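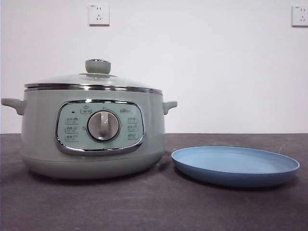
Tislow Community Kitchen: Questions We Get Asked a Lot

Welcome, and thank you for thinking of cooking with us! We put this page together so you can find most answers in one place before you call or write. If your question isn't covered, please do get in touch using the form on the contact page, and we'll get back to you as soon as we're out from behind the stove.

What is the Tislow Community Kitchen, exactly?

It's a shared kitchen on the ground floor of the old Plurkivau building, open to anybody who lives, works or goes to school in the neighborhood. Some people come because their own kitchen is tiny, some are trying out recipes for a small food business, and a good many just like having company while they chop onions. The whole space is 2,488 square feet, counting the pantry and the dining room, so there's room to spread out.

Do I have to be a member?

For your first two visits, no. Come along, sign the guest sheet by the door, and see if you like the place. After that we ask you to become a member, which costs $24 a month for a household. That covers your kitchen time, a shelf in the pantry and the basics we keep stocked (salt, cooking oil, dish soap, paper towels and usually some rice). If the fee is a stretch for you right now, please tell us on the form. We have a reduced rate and we won't ask you for paperwork.

How do I book a time?

Members book through the online calendar, where you pick a station and a block of time. Blocks are three hours long, and that includes your cleanup, so please plan to stop cooking a good half hour before the end. We know how it goes when the sauce just needs ten more minutes! The person booked after you has dinner to make too, though, and they will be standing there with their grocery bags.

You can cancel up to the evening before without any trouble. If you cancel later than that, it counts as one of your blocks for the month.

What equipment can I use?

Every station has a sink, a stretch of counter, knives, cutting boards and mixing bowls. The gas ranges and the two big ovens are shared, and you'll find a sign-up board for them just inside the door. We also lend out small appliances from the tall cabinet: electric cooking pots, blenders, a food processor, hand mixers and a waffle iron that gets more love than everything else put together. Please wipe appliances down and let them cool completely before they go back in the cabinet, with the cord wrapped loosely and not pulled tight around the body.

May I bring my own pots and gadgets?

Of course, and lots of people do, especially if you have a pan that you know and trust. We only ask that anything electric has a sound cord and plug. Put your name on it with a bit of masking tape, lids included. We have a whole shelf of lids that fit nothing we own.

Can I leave food in the refrigerator?

Yes, for up to two days, in a closed container with your name and the day you put it in. We clear out unlabeled food every evening, and we really do feel bad about it, so please help us by using the tape and marker hanging on the refrigerator door. The freezer is a little more relaxed, and you can keep one box per household in there for a month.

Are plates and silverware provided?

They are. The dining room seats quite a crowd, and you're welcome to sit down and eat what you made or pack it up and take it home. Plates are on the open shelves to the left of the dining room door. Scrape them and stack them in the rack when you're done, and run the dishwasher if the rack is full. 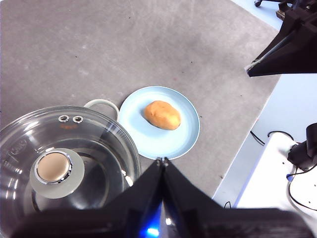 What about allergies?

We're a shared kitchen, so we can't promise that any surface or pan is free of nuts, wheat, milk or anything else. We do keep one station for gluten-free cooking only, with its own boards and its own toaster, and you can reserve it on the calendar like any other. If you or your child has a serious allergy, please write to us before your first visit so that we can talk it through and you can decide if we're the right place for you.

Can children come?

We love having them here. Children under 12 need a grown-up within arm's reach at the ranges, and everybody in the kitchen, whatever their size, needs closed shoes. Step stools are under the window.

Do you teach classes?

We do, most months of the year, with a break in January while the floors are redone. Past favorites include the Zater bread evenings and the Ông noodle soup workshop, both of which fill up fast. Members hear about new classes first, and any spots left over go up on the website.

Can I rent the dining room for a party?

Yes, when no class is using it. The cost is $176 for an evening, with the kitchen included. Please ask at least three weeks ahead and tell us how many guests you expect, so we can get enough chairs up from the basement.

Page last updated 6/29/23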